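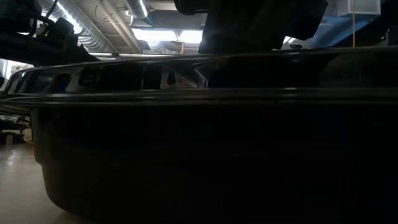
Flukatus: notes on sorting and storing things in big bins

README for the notes, lists and label sheets in this folder

What this is

Flukatus began as a single page of notes taped inside a cupboard door, and it has grown rather a lot since then. It is now a small collection of text files about keeping everyday things in large, deep bins: what to put in them, what to leave out, how to pack them so that you can find the thing you want without tipping the whole lot on the floor, and how to write down what went where. If you have ever leaned over the side of a deep dark bin with a torch between your teeth, hunting for a roll of tape, then you are very much the reader I had in mind.

The notes are written for a shared workroom, though most of them will do just as well for a garage, a shed or the cupboard under the stairs. You are welcome to change anything you like to suit your own shelves.

What is in the folder

readme.txt – the page you are reading now.
items.csv – the master list of things, one line for each.
bins.csv – the list of bins, with where each one stands and what sort of thing it holds.
labels.txt – wording for the labels, ready to print.
packing.txt – the longer notes on packing order, with my various changes of mind left in.
old/ – earlier versions of the lists. I keep meaning to tidy this up, and you can safely ignore it.

How big it is

There are around 2000 lines in items.csv at the time of writing, covering 40 bins. That sounds a great deal, and it is, but many of the lines are very dull (screws by size, spare lids, lengths of string too good to throw away). The bins file is much shorter and is the better place to start if you only want to see how the thing hangs together.

The columns in items.csv

item: a plain name, the sort you would use if you were shouting it across the room. "Bicycle pump", please, and no catalogue names.
bin: the number of the bin it lives in.
layer: bottom, middle or top. Leave it blank if you don't know.
soft: yes or no. Soft things can go under other soft things, and on top of nearly anything.
last_seen: the month only, so "April" is plenty. The year goes in the name of the file.
note: anything else. Long notes are fine, and I am hardly in a position to object to them.

The columns in bins.csv

bin: the number, which should match the label.
place: Hanness (the front room), Teoh (the back room) or Julen (the long shelf by the stairs). They are old names for the spaces and they have stuck.
colour: mostly dark, as it happens, so this column has been less of a help than I hoped.
kind: one or two words, such as "cables" or "garden".
lid: yes or no.

Packing a deep bin

The full version is in packing.txt, but these are the parts I come back to most often.

Put heavy, flat things at the bottom, and lay them flat even when it seems quicker to slide them in on end. Fill in the corners next. Rounded corners waste more room than you would think, and a rolled cloth or a pair of old gloves sits in them very nicely.

Anything tall and narrow should stand upright against one side, with something soft to lean on. Bottles go in this way too, with their caps checked first and a bag round each one if there is any doubt about it.

Small things go in a smaller box, and the smaller box goes in the bin. I resisted this for ages, thinking it fussy, and I was quite wrong. A pencil sharpener loose in a deep bin is gone until the next big clear-out.

Stop at the rim. If something stands above the lip then the lid won't close, and the next bin can't be stacked on it. Where a thing is really too tall, give it a place on Julen instead and note it down.

No more than 5 kinds of thing in any one bin. This rule gets bent every spring when the garden things come in, and I have given up marking it as a mistake.

Labels

One label on the front, just under the rim, and one on the lid. White labels show up far better on a dark bin than the brown ones we started with. Write the number large and the kind small. Give the plastic a wipe and let it dry before sticking anything to it – the labels peel off otherwise, usually in the night, and turn up on somebody's shoe.

Known problems

Layers go out of date faster than anything else in the list. Treat them as a kindly hint.
Some of the Teoh bins were renumbered halfway through, and a few old numbers may still be lurking in the notes column.
"Misc" turns up as a kind far too often. I am working through these slowly, with a pot of tea.
Plurals are all over the place, so search for "peg" and you will find the pegs as well.

Adding your own things

Add new lines at the end of items.csv and don't worry about the order, as it gets sorted later on. If you move something from one bin to another, change the number on its old line and leave the rest alone. For a whole new bin, give it the next free number, add it to bins.csv first, and print its labels before you start filling it.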